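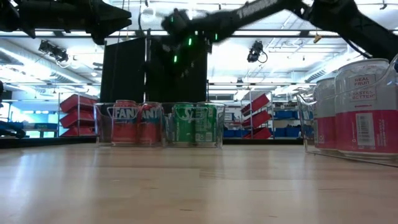
3.2 Cell layout and set-up

The sorting cell at Camside is built round a single table with a light wooden top. Two black arms reach in over it from above, each fitted with a gripper. Both arms were supplied by Kandano, and the grippers were put together in our own workshop from Brollano parts. The arms share one controller and one emergency stop circuit, so that a fault on either side brings both to a halt.

The task is to sort drinks cans by brand into clear plastic bins. We kept the bins used in our earlier work so that results could be compared. Clear walls make the task harder for the vision system, as the lower part of a can seen through the plastic is blurred and bent out of shape. Printed lettering is often only partly readable for the same reason. We did not switch to open trays, which would have removed a difficulty that we wanted to keep in the tests.

Figure 2. The cell with three bins on the table. The two bins near the middle hold Fanta and Sprite cans, two of each; the bin on the right holds two white-and-pink cans. One gripper hangs at the upper left and the other, with green lights, is in front of the black partition.

The black partition behind the table was added in the second month. The room is a shared open lab with racks of red and blue storage bins along the back, and in early trials the detector often took a red storage bin for part of a can. Retraining helped a little. Putting up the partition helped far more and took one afternoon. It does not hide the whole of the back of the room, and the racks can still be seen on either side of it, but it covers the area directly behind the middle bins, where most of the false detections had been.

Cameras are fixed under the ceiling and angled down. Mounting them on the table frame was tried first and given up, as small knocks during loading moved them enough to spoil the calibration. The ceiling mounts are hard to reach and need a ladder, but they have held their position well. Their cables are left with a loop of slack so that a camera can be lowered for cleaning without being unplugged.

The room lights are fluorescent and cannot be dimmed. They leave highlights on the table top and along the rims of the bins. We set the exposure by hand at the start of each session and then leave it alone; automatic exposure reacted to the arms passing over the table and gave a different image from one second to the next.

3.3 Calibration and daily checks

Each session begins with both arms parked and the table clear. The operator wipes the table and the gripper fingers with a dry cloth, checks that the finger screws are tight, and runs the homing routine. A flat calibration board is then laid on the table and each arm touches its corner marks in turn. If the measured position of any mark is out by more than 2 mm, the full hand-eye calibration is repeated. The short check can be done by one person. The full procedure takes 45 minutes and we found it best to have two people present, one at the controller and one within reach of the stop button.

Bins are placed by hand. Their positions are not marked on the table, and one may stand at an angle to the others. The software finds the rims at the start of a run and plans from those. Moving a bin during a run is not allowed, and if one is knocked the run is stopped and recorded as failed.

3.4 Wear and repair

Two parts needed regular attention. The first was the finger pads. New pads grip an aluminium can firmly at low force, but the surface becomes smooth with use and the can begins to turn in the grip. We changed the pads every 400 picks. Leaving them longer saved little and led to dropped cans, some of which dented and had to be taken out of the set.

The second was the cable to the arm on the right. In the original routing it was tied close to the joint, and it was pulled tight whenever the arm reached across to the far side of the table. The outer sleeve split after 135 hours of running. We fitted a new cable from Baert, thinner and more flexible, and let it hang in an open curve from the joint. The path planner was given a slightly smaller range of wrist angles to keep the curve from catching on a bin wall. No further cable faults were recorded up to the end of the trials in October.

After any change to a gripper or cable the full calibration was repeated, and the first ten picks were made at half speed. These picks are left out of the results in Section 4.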